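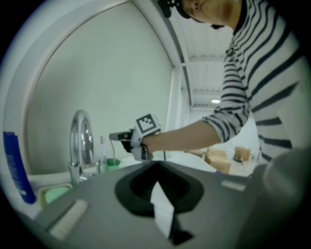

Fig. 5. At the bathroom counter, faucet side.

Section 5: Putting the Westell filter on your bathroom faucet

If you've come here straight from Section 2 (the kitchen one), most of this will feel familiar. The bathroom kit uses the same cartridge and the same little bag of washers. What's different is the room you have to work in, which is usually not much, and the faucet itself, which is often shorter and fussier than the one in the kitchen. I've put this filter on every bathroom faucet I've ever lived with, including a terrible one in a rental in Karnville, and I still take my time over the washers.

Set aside half an hour for your first go. Mornings are a bad idea if you share the bathroom with anyone who has to be at work.

What you need

The filter body, the cartridge (still in its wrapper, please), the diverter collar, the bag of washers and the two adapters. From your own house: an old towel, a cup, a soft cloth, and pliers if your aerator is stuck. An old toothbrush is handy too. You don't need thread tape if you're using the adapters in the box, and I'd rather you left it in the drawer. It bunches up in the collar and then you get a drip that's really hard to track down.

Before you start

Find the shutoff valves under the sink and make sure they turn. You won't need to close them for a normal install, but you want to know they work. If one hasn't been moved in years, don't force it. Use the main valve for the house if you need to, and get the little one looked at some other time.

Caution: this filter is for cold water only. Hot water will ruin the cartridge, and it can push things out of it that you don't want to drink. The diverter lets you send hot water straight past the filter, so get in the habit of flipping it before you wash your face.

Caution: don't fit the filter to a pull-out or spray faucet. The hose isn't made to carry the weight.

Taking off the old aerator

1. Put the stopper down and lay the towel in the basin. Aerators come apart when they drop, and the tiny screen goes right down the drain.

2. Grip the aerator with your fingers and turn it clockwise as you look down at it from above. If it won't budge, wrap the cloth around it and use the pliers, gently. Squeeze too hard and you'll make it oval, and an oval aerator is there for life.

3. Still stuck? Fill the cup with white vinegar, hold or tie it so the end of the faucet sits in it, and go do something else for an hour. Skip this if your faucet has a brass or gold-colored finish, as vinegar can mark it.

4. Once it's off, look inside the faucet for an old rubber washer. They like to stay behind, and they go flat and black so they look like part of the metal. Pick it out with the toothbrush handle.

5. Scrub the threads and run the cold water for a few seconds to flush out the grit.

Keep the old aerator! Put it in the washer bag with the leftovers and tape the bag inside the vanity door. You'll want it when you move.

Fitting the collar

6. See where the threads are. If they're on the outside of the faucet, the collar goes straight on. If they're on the inside, you need one of the adapters. The silver one fits most bathroom faucets. The black one is for the smaller kind you get on a lot of Thevar fixtures, and if you have one of the skinny Javus faucets you'll need the separate adapter, part 3379, which isn't in the box. Order that before you take anything apart.

7. Drop the thick washer into the collar and press it down flat with a fingertip. Run your finger all the way around. If any part of it is standing up, it will leak.

8. Turn the collar on by hand. It should spin easily for the first couple of turns. If it feels tight right away, it's crossed – back it off and start over. I turn it backward first until I feel a small click, and then go forward. Works nearly every time.

9. Snug it up by hand. No pliers on this part. The collar is plastic and it will crack, maybe not today but some night in December when you're asleep.

Hanging the filter

10. Unwrap the cartridge and rinse it under cold water. Some black dust is normal.

11. Push it into the filter body with the arrow pointing up and twist until it stops.

12. Slide the body onto the collar from the side and turn the locking ring until the two dots line up. On low faucets you might have to tip it a little to clear the edge of the basin. If it touches the basin once it's locked, turn the whole body so it hangs to the left or right. Either side is fine.

Note: if you can't get your toothbrush cup under the spout anymore, the faucet is too low for this model. The countertop version in Section 7 is a better fit, and it takes the same cartridge.

First run

13. Set the lever to FILTER and open the cold tap slowly. It'll spit and cough for a bit as the air comes out.

14. Let it run for 7 minutes. I know, it feels like forever. Catch the water in a bucket and give it to the plants if it bothers you, as it does me.

15. Feel around the collar with a dry finger. If it's dripping, turn the water off and reseat the washer (step 7). Please don't just tighten it more.

16. Press and hold the button on the front until the light blinks green twice. That starts the cartridge timer.

If something's off

Slow trickle: the filtered side is always slower, but it should fill a cup without you getting bored. If it doesn't, check that both valves under the sink are fully open, then take the cartridge out and put it back in.

Cloudy water: fill a glass and wait. If it clears from the bottom up, it's just air, and it goes away within a day or two.

Water from both sides at once: the lever is sitting halfway. Push it until it clicks.

Light stays red: the timer didn't reset. Do step 16 again and hold the button longer than you think you need to.

Whistling: this one's nearly always the thin washer sitting in there together with the thick one. Use the thick one only. Thanks to Kaja Kļaviņa for writing in about that – it wasn't in the first version of this guide and it should have been.

Cartridge changes are in Section 6, along with how to clean the lever when it gets stiff.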